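# Teach it to take things apart first

Most shared workshops that get hold of a robot arm want it to build something. I think that's the wrong place to start. At our workshop in Biltinham we've set ours to pulling down old desktop computers, and I'd argue more home builders should do the same.

A dead office tower costs little and forgives a lot. If the arm bends a bracket, the machine was headed for scrap anyway.

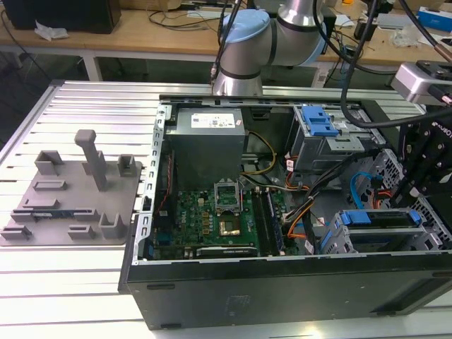
The job is also harder than it looks. Memory has to come straight up out of its slot, and drives have to clear the cables on the way. We have put 400 hours into Plutlow, as the project is called, and a good share went into printing holders so each part has a known place to land. I don't count that as wasted time - the holders are half the robot.

Not everyone here agrees.
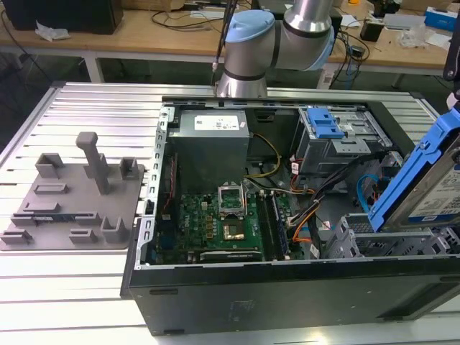
Pui-shan Chung thinks a person with a screwdriver will always be quicker, and that the money should have gone to a second printer. One tower takes her 7 minutes by hand, and she would sooner teach two kids to do it than one arm.

She's right about the speed. I still think she's measuring the wrong thing. Anyone who has worked through a teardown with the arm learns about reach, grip and cable clearance in an evening, and that carries over to whatever they build at home.

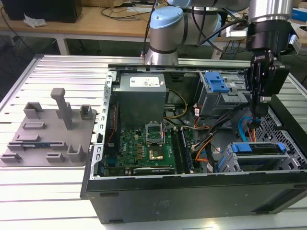
*Arm, tower and printed fixture on the slotted table.*

My one condition is that the plans stay open. Ours are on the shelf by the door, with all five versions of the holder drawings, and anyone can copy them.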